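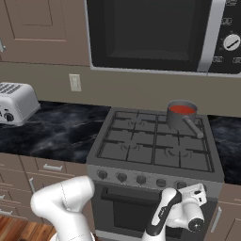

Kitchen 4, range wall. Microwave over the gas range, control panel on the right.

Ticket: Breaker trips when microwave and hood circuit in kitchen 4 are used together
Site: Skotness building, second floor
Opened by: Romana Bednárik
Assigned to: Radek Šimek
Priority: Normal
Status: Closed

Romana Bednárik, 8:40 am
The breaker for the kitchen 4 outlets tripped again this morning. This is the third time in December. When it goes, we lose the microwave, the outlets left of the sink and the network switch in the hall closet. The last one is the real problem. Everyone at the east end loses their phone and network until somebody walks down to the panel. Please look at it before the end of the month if possible.

Radek Šimek, 9:15 am
Reset at the panel, breaker 16. It is a 20 amp single pole. Holding for now. Can you tell me what was running when it tripped?

Romana Bednárik, 9:32 am
Microwave and the electric kettle. Žofie says the time before that it was the microwave and the toaster. I don't know about the first time.

Radek Šimek, 11:05 am
Checked the panel schedule. Breaker 16 is labeled "kit 4 micro" and nothing else. According to the drawings the microwave should be alone on it. The counter outlets should be on 18 and the hall closet on 9. I turned 16 off and tested with a plug-in tester:

Microwave outlet (inside upper cabinet): dead, as expected
Counter outlets left of sink: dead, should be live
Counter outlets right of sink: live
Hall closet, both outlets: dead, should be live
Range outlet (igniters and clock): live, on 14

So three loads are sharing a circuit that was meant for one. Turned 16 back on at 10:50. The switch in the closet took a few minutes to come up.

Matěj Kadlec, 11:20 am
Was the 10:50 outage you? I had a call drop. Could we get a heads-up next time?

Radek Šimek, 11:24 am
Yes, that was me. Sorry. Any more testing will be after 5 pm and I will post here first.

Radek Šimek, 1:10 pm
Clamp meter readings at the panel on 16:

Idle, closet equipment only: 1.1 A
Microwave on high: 14.2 A
Kettle alone: 12.4 A
Microwave and kettle: 25.3 A, switched off after a few seconds

The toaster is rated 900 watts, so it adds another 7.5 A on its own. Microwave plus toaster is over 20 as well. It takes longer to trip than with the kettle, which fits what people reported. The breaker is doing its job. I don't see a reason to replace it, and a bigger one is out of the question on this wire.

Workaround until this is fixed: use the kettle and toaster on the right side of the sink only. I taped a note over the left outlets.

Žofie Štefanec, 1:45 pm
The kettle cord doesn't reach the right side unless the kettle sits next to the sink. Is that OK?

Radek Šimek, 1:52 pm
Those outlets are GFCI and they test fine. Keep the cord out of the basin. Better to put the kettle on the far side of the outlet if there is room.

Vojtěch Čierny, 3:30 pm
I was around for the Kutora remodel. They moved the wall between the kitchen and the closet and there was a junction box above the ceiling tile near the closet door. I would start there. The as-built drawings were never updated – what you have is the plan from before the wall moved.

Radek Šimek, 5:40 pm
Turning off 9, 16 and 18 now. East end network will be down until I post again.

Radek Šimek, 6:55 pm
Vojtěch was right about the box. The feeds from 9 and 18 were both capped off inside it, and the closet and left counter runs were spliced onto 16. Wire is 12 gauge throughout and in good shape, no heat marks on the splices. Separated all three and put each run back on its own breaker. New cover on the box, the old one was missing. Power and network are back.

Retest: microwave and kettle together for 4 minutes, no trip. 16 reads 14.1 A with the microwave on and zero with it unplugged.

Romana Bednárik, 9:05 am
No trips so far this morning. Can the tape come off?

Radek Šimek, 9:10 am
Yes. Panel label is updated. I sent the corrected drawing to Vojtěch for the building file. Closing.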